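Where Does the Shirt Go? Clothing Donations in Neltley
Final report, Intro to Community Research
Mercy Makori
November 15, 2018 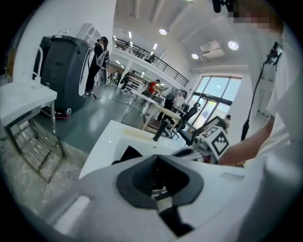 My question going in was pretty simple. When people in Neltley get rid of clothes, where do they end up? I picked it since my aunt has dropped off bags at the same donation bin for years and had no idea who even empties it. Neither did I.

Background

Most of what I read says donated clothing gets split up into a few streams. Some is sold in the same town. Some is baled and sold by weight. Some gets cut up for rags. The rest is trash. What I couldn't find was anything on a town our size, so that's the gap I went after. Small gap but still.

There are 2 groups collecting in town. Jastia is the thrift store on the main road, has its own back room for sorting. Gillano runs the green bins – parking lots mostly, plus one by the library. Gillano does not sell anything here. Everything goes out on a truck.

What I did

Three parts.

First, a paper survey. Left copies at the library, the laundromat and the community college front desk. Five questions, tick boxes, one blank line at the end for comments. I should of tested it first. Question 4 asked "how often do you donate" and the choices went from "monthly" straight to "never", so a lot of people wrote in their own answer and I had to go back and recode all of those by hand.

Second, I asked Jastia for their intake log. They write down every item that goes through sorting, on a clipboard, and let me copy one full month. Very kind of them. The handwriting took longer than the counting.

Third, interviews. Two at Jastia, one with a driver for Gillano, over the phone while he was on break. Short. He asked me not to use his name so I haven't.

What I found

The log for the month had 1,322 items in it. Shirts and tops were the biggest group by far, then kids clothes, then pants. Coats are seasonal, the manager told me they expect most of them in December when people clear out closets before family visits. My month was too early for that so coats look low in my data.

What gets something rejected: stains, broken zippers, missing buttons, and smell. Smell is the big one. Both people I talked to at Jastia brought up smell before I asked. A musty bag can ruin the stuff next to it so the whole bag goes.

Rejected items don't all go in the trash, which I had assumed. Cotton goes into a rag sack and a garage picks it up. Other fabrics go to Azar, a baling company two towns over. Azar only sends a truck when there's 3,000 pounds ready, and Jastia's storage holds 1,000 pounds at most. So they share a pickup with other stores, and if the other stores are slow then Jastia is stuck with full sacks in the hallway. The manager called this "the whole problem, right there" and I think she's right.

On the survey side – most people said they believed that everything they donate is worn by someone local. Almost no one had heard of baling. A few people wrote in the comments that they donate things with holes because "somebody can fix it". Jastia does not have anyone who fixes things. They used to have a sewing lady on Saturdays but she moved.

Gillano was harder. The driver knew his route and where he unloads, and not much after that. I emailed the office twice, one auto reply. So for the green bins I can say where the clothes leave town and thats about it.

Problems with this

One month of log data. People who fill out a survey at the library are probly not everyone. Students are over represented because of the front desk copies. Also I weighed nothing, I only have item counts from Jastia and pounds from Azar, and those two don't convert in any way I trust. A heavy coat and a baby sock are both one item.

What I'd suggest

A sign on the bins and at the Jastia door saying what is accepted and what happens to it. Wash and dry before you bag. Tie shoes together. If there was a second storage spot, even a shed, the pickup thing would get a lot easier. The manager said she would look at a shed again in spring.

If someone picks this up next year, start with the Gillano office and start early. And fix question 4.

Copies of the survey and my recoding sheet are in the appendix folder, log pages are not included, Jastia asked for them back.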